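双臂工作台 夹爪对比试验设置指南
第4章 夹爪的安装、对位与首次试抓
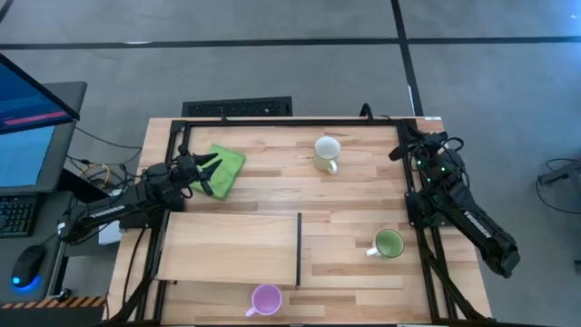
Istudero 在上一版的读者反馈里写道,按旧版第4章的顺序先装指尖、再做零位,左右两臂的开度读数始终对不上,返工了两遍才发现零位应当放在前面,并建议把杯子类物件与布料类物件分开记录,否则两类的失败原因混在一张表里没法看。本版已按这条意见调整了步骤顺序,记录表也拆成两张。旧版第4章作废,手头留有打印件的请一并更换。

4.1 适用范围

本章适用于双臂对置安装的桌面工作台,夹爪为两指平行开合式。对比对象为以下两套指尖:

Hodura 指尖:尖头,硬质,指面无衬垫。
Kasprzak 指尖:宽头,指面带可更换软垫。

控制端使用 Uvbridge 控制程序。单臂工作台可参照执行,但4.5节的双臂干涉检查不适用。其他指尖只要接口孔位相同也可以按本章安装,参数需自行测定。

4.2 准备工作

开始之前确认以下各项:

1. 工作台边框紧固件无松动。用手推边框上沿,台面与边框之间不应有相对位移。
2. 两臂底座锁紧,线缆留有余量。手动将臂转到各关节行程的两端,线缆不得绷直,也不得进入连杆之间的夹缝。
3. 控制主机已启动,Uvbridge 主界面能看到左、右两臂的连接状态。
4. 台面上只留本轮试验用的物件。工具、螺丝、备用指尖放到台外。
5. 急停按钮已测试。按下后两臂应断开驱动,复位后不得自行动作。

注意:急停按下后,没有抱闸的关节会下垂。测试前先把两臂摆到低位,或用手托住前段连杆。

4.3 夹爪零位

零位必须在安装指尖之前完成。已装指尖的,先拆下。

1. 在 Uvbridge 中选择“维护”页,点选左臂。
2. 将夹爪切换到自由模式,用手合拢滑块,直到两侧滑块接触机械限位。不要用力压。
3. 保持合拢状态,点“写入零位”。状态栏显示“已保存”后再松手。
4. 切回驱动模式,执行一次全开、一次全合。读数在全合时应回到零。
5. 对右臂重复以上步骤。
6. 比较两臂全开读数。两者之差超过6个计数的,重新做第2步至第4步。

注:本工作台两臂全开读数的参考值为590,低于该值通常是滑块导轨上有异物,或者合拢时压得过紧,零位偏到了限位以内。先清洁导轨再重做,不要在软件里直接改数值。

注:更换夹爪电机或重新插拔末端线缆之后,零位会丢失,需从4.3节重新开始。

4.4 安装指尖

1. 关闭驱动,等待关节指示灯状态变化后再接触夹爪。
2. 将指尖底部的定位销对准滑块孔,推到底。指尖与滑块之间不应看到缝隙。
3. 拧入固定螺丝,先全部带上,再交替拧紧。Hodura 指尖为硬质件,单侧先拧死会造成指面倾斜。
4. 合拢夹爪,从侧面观察两指尖端。尖头指尖应在端部接触,宽头指尖应整面接触。
5. Kasprzak 指尖装好后,检查软垫边缘是否翘起。翘边的软垫应更换,不要用胶补粘。
6. 在 Uvbridge 的“末端”页选择对应的指尖型号。型号选错时,程序计算的指尖位置会偏高或偏低,下探时可能碰到台面。

警告:装好指尖后首次全合,必须使用低力矩档。软垫有厚度,全合读数不会回到零,在高力矩档下电机会持续堵转。

4.5 双臂干涉检查

左臂和右臂的工作区在台面中部重叠。换用较长的指尖后,重叠区会变大。

1. 两臂回到待机位。
2. 右臂保持不动,左臂以低速移到台面中线,停住。
3. 目测左侧指尖与右侧连杆的间隙。间隙不足一掌宽的,在“限位”页收窄左臂行程。
4. 左臂退回,换右臂重复。
5. 若台面上放有垫高板,指尖下限应以板面为准单独设置一组,切换区域时由程序调用。只设一组下限时,按板面设置会抓不到台面上的低矮物件,按台面设置则会撞板。

注意:垫高板边缘是最容易出现碰撞的位置。跨越板边时先抬升,再平移,不要走斜线。

4.6 试抓物件的摆放

对比试验使用两类物件:带柄杯子和折叠布块。

1. 杯子口朝上放置,各杯的杯柄朝向可以不同,但同一杯在两套指尖的试验中朝向必须一致。建议在台面贴小块标记,每次按标记复位。
2. 杯与杯之间留出夹爪全开的宽度。
3. 布块折成方形,放在靠近左臂的一角。允许有轻微褶皱,不必压平,但每轮开始前应重新折一次。
4. 杯子内壁与外壁颜色不同的,在记录表中按内外两种颜色登记,避免与同色杯混淆。
5. 摆放完毕后拍一张俯视照片存入本轮目录。

4.7 首次试抓

先试杯子,后试布块。每套指尖完成全部杯子后再更换,不要中途换指尖。

杯子:

1. 速度设为低档,力矩设为低档。
2. 夹爪全开,移到杯口上方,一指在杯内,一指在杯外。
3. 下探至指尖越过杯口,停住,合拢。
4. 抬升一个杯高,保持,观察杯身是否转动。
5. 放回原位,松开,夹爪垂直退出后再平移。
6. 改为夹持杯柄,重复第2步至第5步。夹柄时指尖开合方向应与杯柄所在平面垂直。

布块:

1. 夹爪移到布块一侧,开口朝向布块。
2. 一指压住布的上缘,另一指向下伸到侧边以外。
3. 缓慢合拢。尖头指尖合拢时可能从布面滑脱,此时可将下指再压低一点,但不得刮到台面。
4. 抬升,确认夹住的是单层还是多层,分别登记。
5. 放下布块,张开夹爪,检查指尖有没有挂住纤维。

每个动作在每套指尖下重复13次。单次动作超时设为600个控制周期,超时按失败记录,原因栏填“超时”。

警告:不要用高力矩档夹持杯壁。硬质指尖与陶瓷类杯壁为点接触,容易造成崩口。发现杯口有缺损的,立即停用该杯并清理台面碎屑。

4.8 记录

杯子和布块各用一张表。每行对应一次动作,至少包含:指尖型号、左臂或右臂、物件、夹持部位、合拢读数、结果、失败原因。

失败原因只从下列选项中选取,不要自由填写:

未接触
滑脱
转动
夹到多层(仅布块)
碰撞
超时

同一次动作出现两种以上情况的,登记最先发生的一种,其余写入备注。

注:合拢读数取动作停稳后的值。Kasprzak 指尖的软垫受压后读数会继续缓慢减小,待连续两次刷新一致后再抄录。

4.9 常见问题

两臂读数不一致
零位与指尖安装顺序颠倒,或某一侧指尖未推到底。拆下指尖,从4.3节重做。

夹杯时杯身转动
夹持点偏离杯子中心线,或软垫表面有油污。擦净软垫后重试,仍转动的改夹杯柄。

尖头指尖夹不起布块
下指高度过高。每次降低一小步,不要一次调到位。

右臂在中线附近停住并报限位
4.5节收窄的行程与当前任务点冲突。把物件向右侧移动,不要放宽限位。

更换指尖后下探高度不对
“末端”页的型号没有随之切换。切换后重新回一次待机位,新的高度才会生效。

修订日期:2018年6月18日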